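Kodulness: transcriptions of handwritten family verse

Data card, version 9
Last revised 20 July 2023
Maintainer: Notburga Sutter
Transcription: Johanna Fuchs, Jonas Stöckli
Scans and file layout: Remo Bachmann

Summary

Kodulness is a set of 400 transcribed items of verse and near-verse copied out by hand within families. Items include poems on index cards, the backs of envelopes, recipe cards, funeral orders of service and the endpapers of hymn books. Most are copies of printed poems. A smaller part is verse written by the person who held the pen, or a printed poem altered so far that we list it as a separate work.

The text is in English. Some items carry notes in German, which are transcribed but not translated.

Contents of the package

items.csv: one row per item
text/: one plain text file per item, UTF-8, line breaks as on the paper
variants.csv: one row per departure from the printed text, where a printed text was found
families.csv: one row per family, with a family code and no surname
CHANGES: notes on each version

Scans are not in the package. They are held by the Kälin reading room and can be seen on request if the family has agreed to it.
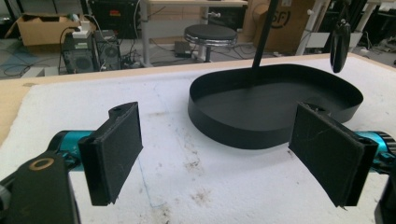

Can the line breaks be relied on as the poet's own?
They follow the paper. A copyist working on a narrow card will often turn one printed line into two, and the transcription keeps the turn. Where the printed lineation is known, it is given in variants.csv under print_break.

Fields in items.csv

item_id: family code, then a running number
support: card, notebook leaf, loose sheet, printed matter, other
hand: a letter for each distinct hand within a family (A, B, C)
title_given: the title as written, blank if none
author_given: the author as written, right or wrong
author_found: the author we believe correct, blank if not traced
repeat_of: item_id of the fullest copy in the same hand
complete: full, part, unclear
note: free text

The field author_given is never corrected. Wrong attributions travel down families along with the poem, and several users of the earlier versions asked for them to be left alone.

Repeated copies

Sixteen items in family J are the same poem in the same hand. Each has its own file. The temptation is to keep the best copy and drop the others, and version 1 did so. The dropped copies were restored in version 4, after Urs Schwaiger pointed out that the third verse is missing from the earlier cards and present in the later ones. For counts of distinct poems, filter on repeat_of being blank.

Transcription rules

Spelling is kept. Capitals are kept. Struck-out words are given between square brackets with a leading minus sign. Words added above the line are given between square brackets with a leading plus sign. An unreadable word is a single question mark in square brackets. Underlining is not recorded in the text files, but heavy underlining is mentioned in the note field.

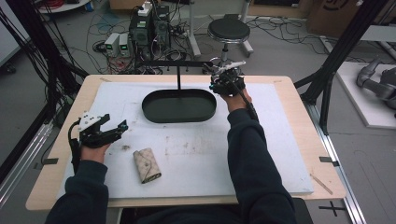 Ditto marks are written out as the word they stand for, with the original mark recorded in the note field. Page numbers and shopping lists on the same paper are left out. Dates are kept only if they belong to the copy itself, such as "December, for Mother" at the foot of a card.

Each item was read by one transcriber and checked by the other. They disagreed on 68 items. In those cases the reading in the text file is the one settled by Notburga Sutter, and the rejected reading is in the note field.

Known problems

Hands B and C in family D may be one person at different ages.
The hymn book endpapers in the Jidoldale group were transcribed from photocopies, and faint pencil may have been missed.
The value "unclear" in the field complete was used more freely before version 6.
Verse in greetings cards is included only where it was copied out again elsewhere.

Rights

Transcriptions may be reused with credit to the Kodulness project. Some of the poems are still in copyright. For these the text file holds the first line only, and variants.csv has line numbers without wording.

Corrections

Send the item_id, the line number and the proposed reading to the maintainer, care of the Drirkell family papers group. Accepted corrections are listed in CHANGES under the initials of the sender unless asked otherwise.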